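Selling Jewellery at Home: How Party-Plan Sellers Price a Small Range
Imani Kaijage
Retail Studies, term project report

1. Purpose

This project looked at how independent sellers of fashion jewellery set prices and choose stock for home parties. I followed one small label, Brader, sold by stylists in Skostdale and Sutesgate.

2. Method

I sent a short survey to 30 sellers in June and got 13 replies. I also went to two parties and kept notes on what guests picked up, tried on and ordered. The label's owner gave me the spring catalogue and an order summary.

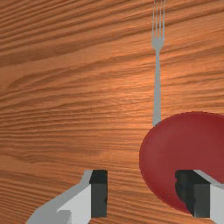 The summary listed 195 orders. I sorted them by type - earrings, necklaces, bracelets and rings - and then by price band. Orders with more than one item went under the dearest item.

3. Results

Earrings were the most ordered type in both towns. Most sellers said they kept a few low-priced pairs near the front because guests who hadn't planned to buy often chose those. Necklaces sold better when the seller wore one. Rings did poorly, and four sellers had stopped carrying them over sizing and returns.
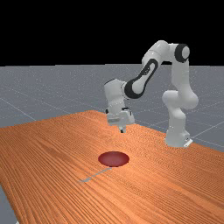 Figure 2. Robotic arm over a wooden table, computer-rendered.

Starter kits were the main complaint. Sellers had to pick a kit before they knew their customers, and the colours they got stuck with were usually the bright ones.

4. Limits

Thirteen replies is a small group, and the order summary left out cash sales. I would ask for those next time.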